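Molefe, versión 2
Léxico casero del color en español

Molefe es una colección de palabras de color tal como las usa la gente en casa, en la tienda de telas, en la ferretería o al describir por teléfono el jersey que se ha dejado en el autobús. Empezó como una libreta y ha crecido hasta tener 382 términos, desde los que conoce todo el mundo (rojo, verde, gris) hasta preciosidades como "color de tórtola", "azulina" o "verde persiana". ¡Y siguen llegando!

Los diccionarios definen bien los colores básicos, pero con los demás se quedan cortos. ¿Qué diferencia hay entre el crudo, el hueso y el marfil? Pregunta en tu familia durante una comida y verás que la sobremesa se alarga. De esas discusiones sale casi todo lo que hay aquí.

Qué contiene

terminos.csv - un término por fila, con su grafía, variantes, categoría gramatical y notas.
muestras.csv - las 400 muestras de color que usamos en las encuestas, con sus valores en sRGB y en CIELAB.
respuestas.csv - lo que escribió cada participante ante cada muestra, sin corregir.
normalizado.csv - las mismas respuestas con la ortografía unificada y enlazadas a terminos.csv.
notas/ - textos sueltos sobre familias de color. El de los marrones es larguísimo, avisados estáis.

Todos los archivos están en UTF-8, separados por punto y coma. Si los abres con una hoja de cálculo, comprueba la codificación al importar o te saldrá "marrÃ³n" y te llevarás un disgusto.

Campos de terminos.csv

id: identificador del término. No cambia entre versiones.
termino: la forma más frecuente.
variantes: otras grafías y formas, separadas por barra vertical. Ahí conviven "beige" y "beis", "fucsia" y "fuchsia", "burdeos" y "burdeo".
base: de dónde viene el nombre (fruta, mineral, animal, tejido, bebida, lugar, otro).
flexion: si concuerda o no en género y número. Más abajo hay un apartado entero sobre esto.
region: zona declarada por quien lo aportó. Vacío significa que no lo sabemos, no que sea general.
nota: texto libre, a veces muy libre.

Cómo se recogieron las respuestas

Cada participante veía una muestra plana sobre fondo neutro y escribía el nombre que le saliera primero. Nada de listas desplegables. Al principio probamos con opciones cerradas y la gente elegía "salmón" para medio espectro; en cuanto pusimos una casilla vacía aparecieron "rosa chicle", "rosa palo", "rosa de enfermera antigua" y un "rosa que le gustaría a mi suegra" que no pudimos normalizar pero que conservamos con todo el cariño en respuestas.csv.

Se pidió a cada persona que dijera dónde aprendió a hablar español y si trabajaba con colores (pintura, moda, imprenta, peluquería). El segundo dato cambia muchísimo las cosas. Quien trabaja en peluquería distingue rubios que los demás llamamos "rubio" y punto, y quien ha vendido lanas tiene un repertorio de azules que da envidia.

En la versión 2 participaron 400 personas. La muestra no es representativa de nada: llegó de boca en boca, con mucha gente del norte de España, bastante del Río de la Plata y muy poca de Centroamérica y el Caribe. Es la carencia que más nos gustaría arreglar.

La flexión, que es lo más divertido

¿"Camisas rosa" o "camisas rosas"? ¿"Faldas violeta" o "faldas violetas"? Las dos formas aparecen, y a veces las dos en la misma persona. Con "naranja" el plural gana terreno, mientras que "camisas mostazas" sigue sonando rara a casi todos los que preguntamos. Y en cuanto se añade un matiz, todo se queda en singular: "camisas azul claro", "cortinas verde botella". El campo flexion recoge el uso observado y no pretende dar norma. Si buscas una recomendación de estilo, este no es el sitio, aunque el archivo notas/flexion.txt tiene ejemplos suficientes para pasar una tarde estupenda.

Cambios desde la versión anterior

- Separados "granate" y "burdeos", que antes compartían entrada por un error mío.
- Añadida la familia de los nombres de bebida: champán, vino, café con leche, cortado.
- Corregidos los valores CIELAB, que estaban calculados con el blanco de referencia equivocado. Lo detectó Valdis Pētersons leyendo las tablas una por una, y le debemos una cena.
- Renombrada la serie Sorkthorpe (colores de tejido) y unida a la serie Cendham (colores de pared). Las etiquetas antiguas siguen en la columna serie_previa.
- La serie Stevcombe, de colores de comida, queda fuera hasta que resolvamos qué hacer con "aceituna".

Limitaciones

Las encuestas se hicieron en las pantallas de cada cual, sin calibrar, así que no uses estos datos para fijar la frontera exacta entre turquesa y aguamarina. Para saber qué palabras tiene la gente a mano, en cambio, funcionan de maravilla. Tampoco preguntamos por daltonismo en la primera ronda - un fallo de diseño que corregimos en la segunda con una pregunta voluntaria.

Cómo colaborar

Manda el término, una frase donde lo hayas oído y la zona. Con eso basta. Las frases son oro: "píntalo de color carne de membrillo" nos dice más que cualquier código hexadecimal. Si la palabra solo la usa tu abuela, también la queremos (sobre todo si solo la usa tu abuela). Las revisiones se hacen por tandas y la próxima se cierra en septiembre.

Licencia

Datos y notas bajo CC BY 4.0. Cita el nombre Molefe y el número de versión.

Sobre "coral"
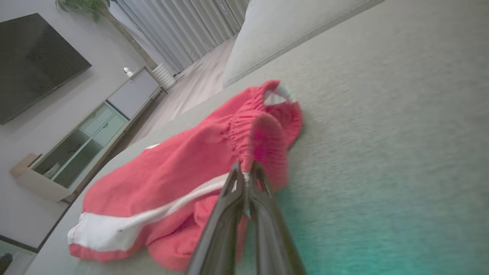

La entrada "coral" es la que más correos ha provocado, y con razón. Para unas personas es un rosa anaranjado, para otras un rojo con algo de rosa, y hay quien lo mete directamente en la familia del salmón y se queda tan tranquilo. En tela la duda crece, porque los pliegues oscurecen el tono en unas zonas y lo dejan vivo en otras: la prenda arrugada sobre el asiento es un rojo coral muy saturado, y aun así me imagino perfectamente una respuesta "rojo", otra "rosa fuerte" y una tercera "sandía". El sofá tampoco se libra, con ese gris pálido que tira a beige y que en una esquina se va al verde azulado por la luz. Para estos casos usamos la marca "mixto" en la columna nota, y en la próxima versión me gustaría que tuviera columna propia.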